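Peltex Room Notes, README

Maintained by Miłosz Sikora. Last edited in June.

What this is

A folder of written notes and pictures covering the furniture, lights and small appliances in one open room. The notes were made so that anyone using the material knows what is in the room, what things are called in the label files, and which names we dropped along the way. There are 942 entries in the main table. Each entry is one object or one surface, with a short name, a zone and a free-text remark.

Zones

The room is split into 13 zones. Zones are numbered from the door inward, and the numbers skip none. The ones people ask for most:

Zone 2, railing. The dark railing along the opening, with whatever is attached to it. Chairs parked beside it count as zone 2 even when they have been rolled over from somewhere else.

Zone 5, long counter. White. Flowers on the counter are entered under "plant, cut" and get the flower name in the remark if we are sure of it. Hydrangeas are the usual ones.

Zone 6, small covered table. Enter the cloth and the table separately. The cloth is yellow-green and the table under it has its own entry.

Zone 9, wood tables. Light wood tops. This is where the kitchen things go.

Zone 13, ceiling. Everything overhead, including pipes and ribs. The big curved beam has a single entry even though it passes over several floor zones.

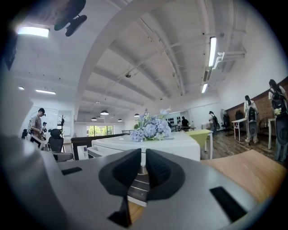

Zones 2, 5, 6 and 13, with the blue hydrangeas on the counter.

Lights

Ceiling lights have three names in the table: panel, tube and pendant. Slim strips go under tube. The pendants are the black dome ones toward the back of the room. Earlier versions called them "lamp, hanging" and a few remarks still say so. If you search on the old name you will miss most of them, so search on "pendant".

The remark "lit" or "unlit" refers to the moment of the entry only. Don't use it to work out a schedule.

Kitchen things

The appliance list is short. The toaster oven is white with a dark glass door and is entered as "oven, countertop". Kwiatkowski, who did the first round of labels, had it as "microwave" in 16 entries. Those were corrected in the second version, but if you have an old copy you should replace it.

Long flat trays are a known problem. A tray on the tabletop is entered as "tray" with the remark "beside oven" if it sits close by. We don't write "crumb tray" or "baking tray" unless the person making the entry has picked it up and checked -- the two are easy to mix up when they are lying flat.

Things resting on top of an appliance are entered on their own line with the relation "on". That includes flowers. Small cut stems with no vase are still "plant, cut".

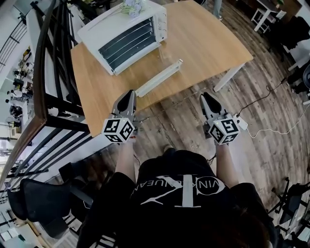 If a tray has been moved from the oven to the table, does it get a new entry?
It keeps its old entry number and only the relation changes, from "in" to "on", with the new surface given in the zone column.

Colors

Color words are kept plain: white, black, gray, silver, blue, green, yellow-green, lavender, light wood, dark wood. "Honey" was allowed in the first version for table tops and is now folded into light wood. Pale blue and blue are both entered as blue.

Files

objects.csv -- the main table
zones.txt -- the 13 zones with borders written out
names_old.txt -- 31 dropped names and what replaced them
remarks_style.txt -- how to write a remark

Known gaps

Chairs move too much for their zones to be trusted. The inside of cabinets is not covered. Signs and cards are entered as objects, but their text is left blank unless it could be read in full. Zone 6 and zone 5 share a border that was redrawn once, and a few entries near it may still carry the old number.

Fixes

Send corrections to Miłosz with the entry number and the column. One line per fix is enough. Please don't renumber anything in your own copy before sending, it makes the lines very hard to match up.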